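How to Write a Letter to Yourself at Thirteen

My cousin showed me this exercise when I was visiting her in July, and I have done it every year after. You need paper, a pen and one free hour. Please don't type it. By hand you write slower, and you say different things.

First, choose one exact day from that age. "When I was at school" is too wide. I took the afternoon when my friends stopped saving me a seat on the bus to Skornby.

Then write down what you believed about yourself on that day. Use the words of a child, also the unkind ones. I wrote: "I am too loud and my shoes are wrong." Do not correct anything yet.

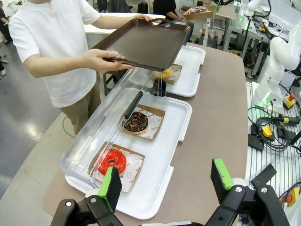
Nikola Jabłońska

Now begin the letter itself. Greet her by the nickname you had at home. Tell her three things which came later and which she could not guess. Small things are good: a flat with a balcony, a friend who telephones on Sundays.

Try to stay under 510 words. My first letter had 1682, and most of it was advice. A girl of thirteen does not want so much advice.

When you finish, read it aloud once, then put it in an envelope and leave it for 10 days. After this time, open it and underline the sentence that is hardest to read. Copy that sentence on a new page and continue from there, if you have the strength for it. If not, close the envelope again and try in spring.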